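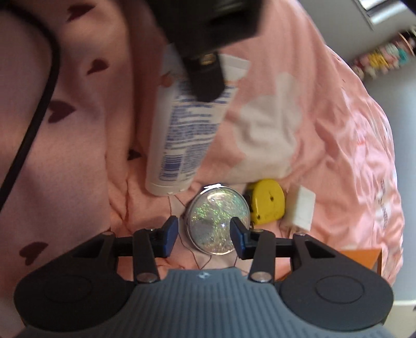

*Pince manuelle au-dessus du couvre-lit rose, doigts ouverts de part et d'autre du dôme à paillettes.*

Salut à tous,

Je réponds dans le fil, parce que la question de Fiona mérite mieux que trois mots dans le couloir !

> Le 15 novembre, Fiona Imrie a écrit :
> J'ai relu la partie méthode et je bute toujours sur le même point. Vous dites que les démonstrations faites à la main sur des lits, des canapés, etc. « transfèrent mieux » que celles faites sur table. Mieux que quoi ? À nombre d'essais égal ? Et est-ce que le gain vient du fond (tissu, plis, motifs) ou simplement du fait qu'il y a plus d'objets autour de la cible ?

Alors, à nombre d'essais égal, oui. On a pris 44 démonstrations par condition, même pince, mêmes opérateurs (Shota et moi, donc deux styles assez différents, je referme trop vite, on me le dit souvent). La politique entraînée sur table rate 15 saisies sur la série de test, celle entraînée sur literie en rate 7. Le test se fait sur des surfaces que ni l'une ni l'autre n'a vues.

Pour la deuxième question, c'est plus embêtant. Sur le lit de la photo il y a tout à la fois : le dôme qui brille, le mètre ruban jaune collé juste à droite, le tube blanc en diagonale derrière, le fil rouge qui passe dessous, et en plus les cœurs imprimés sur le tissu. Donc si ça marche mieux, impossible de dire à qui la faute. Kiyoshi penche pour l'encombrement, moi je parierais plutôt sur les plis (un objet posé sur du mou, ça change complètement la hauteur d'approche), mais je n'ai rien de solide pour le défendre.

Ce que je propose : on refait 3 conditions. Table nue, table encombrée, literie avec la cible toute seule. Les objets restent les mêmes et on garde le découpage Tredia pour l'évaluation, sinon on ne pourra plus rien comparer avec les chiffres d'avant. Aileen, tu peux me dire si le script d'alignement accepte une condition de plus sans tout relancer ?

Ah, et pour le dôme : son reflet près du bord du haut me tracasse. J'ai l'impression que l'estimation de pose décroche plus souvent sur lui que sur le mètre, mais je n'ai pas séparé les échecs par objet. Je m'y mets demain matin et j'envoie le tableau ici.

Fiona, d'ici là je remplace « transfèrent mieux » par les deux chiffres bruts dans le brouillon, ça te va ?

À plus,
Ehsan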